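Chapter 6
What Happens to the Bottle?

Glass is often called the perfect recyclable material. The claim appears in school lessons, on council leaflets and on the sides of lorries, and it usually comes in the same words: glass can be melted and remade for ever with no loss of quality. As a statement about melting, it is fair enough. As a statement about what happens to the bottle you put out for collection, it leaves most of the story untold.

This chapter asks you to treat such claims with some suspicion. By the end of it you should be able to say what a published recycling rate measures, where in the chain the measuring was done, and who gained from having it done there.

Start with the word 'recycled'. In the town of Stendholm, the council counted a bottle as recycled once it had been tipped into a collection lorry. In neighbouring Irkthorpe it was counted when it left the sorting hall. Neither council counted it when it became a new bottle, which is what most residents thought the figure meant. Liudmyla Yatsenko compared the two towns' reports and found that Stendholm's better score came almost entirely from counting earlier. Its residents were no keener on recycling than anyone else. They had simply been measured at a kinder point.

Collected glass may be broken, mixed by colour, or dirtied with food and bits of pottery. Some of it goes back to a furnace. Some is crushed and laid under roads, which saves digging up a little gravel but does nothing to replace a bottle. A report that adds the two together is not lying, quite, but the reader deserves to be told.
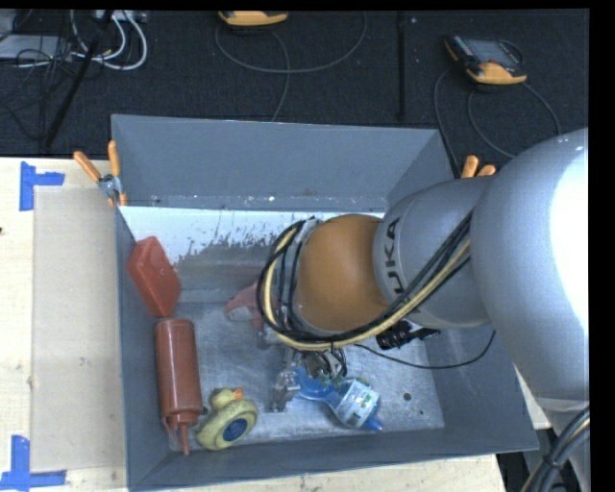

6.1 The returnable bottle

The older system was to wash the bottle and fill it again. Its supporters can be as careless with evidence as anyone else, and the case for refilling is often made from fond memories of the milk round.

Take the Stetsiuk dairy, which told its customers that each bottle made 12 trips. Ostap Savchuk, who kept the books there, later explained that this was the number a bottle was built to survive. Bottles were lost, kept for flowers, or chipped and thrown out. When 200 marked bottles were sent out in March, the average number of trips was six – half of what had been promised.

Does that sink the case for refilling? It depends on how far the bottles travel, how hot the washing water has to be, and how heavy the glass is. A thick bottle that makes two trips may be a worse choice than a thin one used once and melted. Vitalii Stasiv has argued that refilling works well within a single town and badly across a whole country. His argument is sensible, though he tested it only on the Bonach lemonade works, and one factory is thin ground for a general rule.

Before reading on, find a recycling figure published for your own area. Write down what was counted, at what stage, and by whom. If the report does not say, write that down too, and keep your notes for section 6.3.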